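Teaching a Big Arm to Pick Bars: Project Report
Prirkeo student group, robotics lab course, Brumness

What we set out to do

Our project this term was to get an industrial robot arm to pick bars out of a bin, without anyone writing down the motion by hand. We wanted to show the arm what to do, many times over, and let a learned controller copy us. None of us had worked with a full-size arm before, and it is a wonderful feeling the first time that much metal follows your hand (slowly, with the speed limit turned way down!).

The report covers how we collected the demonstrations, what we changed along the way, and what the first trained controller could do. The training code gets only a short section, as it is mostly the standard setup from class. The demonstrations are where we spent our time and where we learned the most.

Two ways of showing

We tried two ways of giving demonstrations. In the first, you put the arm in its compliant mode, take hold of it near the wrist and push it through the motion. We called this hand guiding. In the second, you sit at a desk and move a small handheld controller, and the arm copies the movement of your hand. We called this remote control, and the program that ties the two together is named Vídalín. It was written by an earlier group and we took it over in September with a lot of notes and one very long readme.

Hand guiding was the one we expected to like. You feel the contact directly, so you know the moment a finger touches a bar. It is great for the last inch of the approach. But the arm is heavy to steer over a longer path, and our arms got tired, and tired people make crooked demonstrations. Worse, the person guiding stands right next to the bin and ends up in the camera view half the time. The controller would then learn from pictures with a student's sleeve in them, and there is no sleeve when it runs alone.

Remote control had the opposite problem. The pictures were clean and we could go for a long stretch without a break, but with no feeling in the hand it was easy to come down too far and press the fingers into the floor of the bin. We added a soft lower limit in Vídalín, plus a short buzz in the handheld controller when the measured force went up. That buzz made a bigger difference than anything else we did! After a day with it, all of us preferred remote control, and everything used for training was recorded that way.

Recording

A demonstration starts with the arm raised over the bin and ends when a bar has been lifted clear and put down at the drop spot. We hold a foot pedal while recording, and letting go of it ends the take. A second person watches the force plot and marks the take as good, usable or bad right away. We first tried sorting them at the end of the day and could never remember what had gone wrong.

We recorded 707 takes. After throwing out the bad ones we had almost 700 left, which surprised us, but the early practice runs had been kept out of the count from the start. The average take got a lot shorter over the weeks. We think part of that is skill and part is that we quit trying to make every pick look beautiful. A plain approach, straight down over the middle of the bar with the fingers turned to match its angle, turned out to be easier to repeat and easier to learn from.

Bars against a wall are the hard case. With one finger on the wall side there is very little room, and the operator has to nudge the bar inward first and then grip it. We argued for a while about whether the nudge should count as part of the demonstration. Our supervisor, Þröstur Lykkegaard, suggested keeping it in, but doing it the same way each time: touch, slide, lift a little, grip. We wrote that on a sheet called the Pruvwood rules, after the name of our folder on the lab server, and followed it from then on. 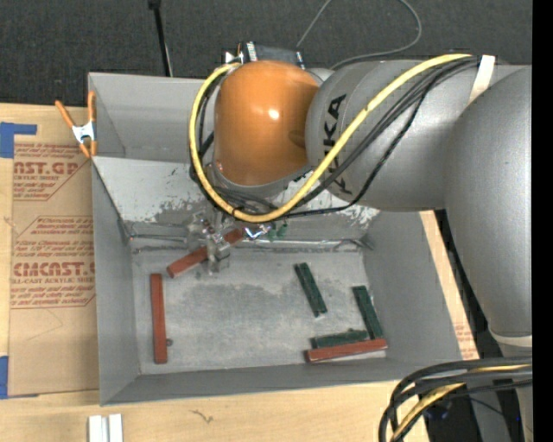

Why do you need so many demonstrations for one simple task?
Because the bars never lie the same way twice, and the controller has to see enough different positions and angles to handle one it hasn't met before. A single perfect demonstration only teaches it a single path.

Training and first results

We trained on 390 of the takes first, to find out early if something was badly wrong. Something was. The controller moved nicely toward a bar and then hovered above it, as if it were waiting for permission. When we went back through the recordings we saw that all of us had the habit of pausing over the bar before going down, to check the alignment. The arm had learned our pause and had no idea how to end it. We trimmed the pauses out of the recordings with a small script and trained again, and the hovering went away almost completely.

With the full set, the controller was good at bars lying in the open and so-so at bars along a wall. It does the touch and the slide well, and it is really fun to watch it do something that we worked out by feel. The grip after the slide is where it goes wrong. Often the fingers close a bit too early and catch only the edge of the bar. Two bars lying close together also confuse it, and it sometimes heads for the gap between them.

What we would do differently

We would build the force buzz on day one. We would also agree on the rules for wall picks before recording anything, as the early takes show four people doing the nudge in four different styles. And we would swap operators more often. Most of the wall picks were done by the same two people, so the controller has mostly learned their way of doing it.

Next we want to try corrections: let the controller run, have a person take over by remote control when it starts to go wrong, and record only the takeover. Vídalín can already switch between the two while the arm is moving, with a small jerk that we still have to smooth out. The wall picks would be the first thing to try it on. The recordings, the rules sheet and the trimming script are all in the Pruvwood folder for the group that takes over after us, and the readme is now even longer.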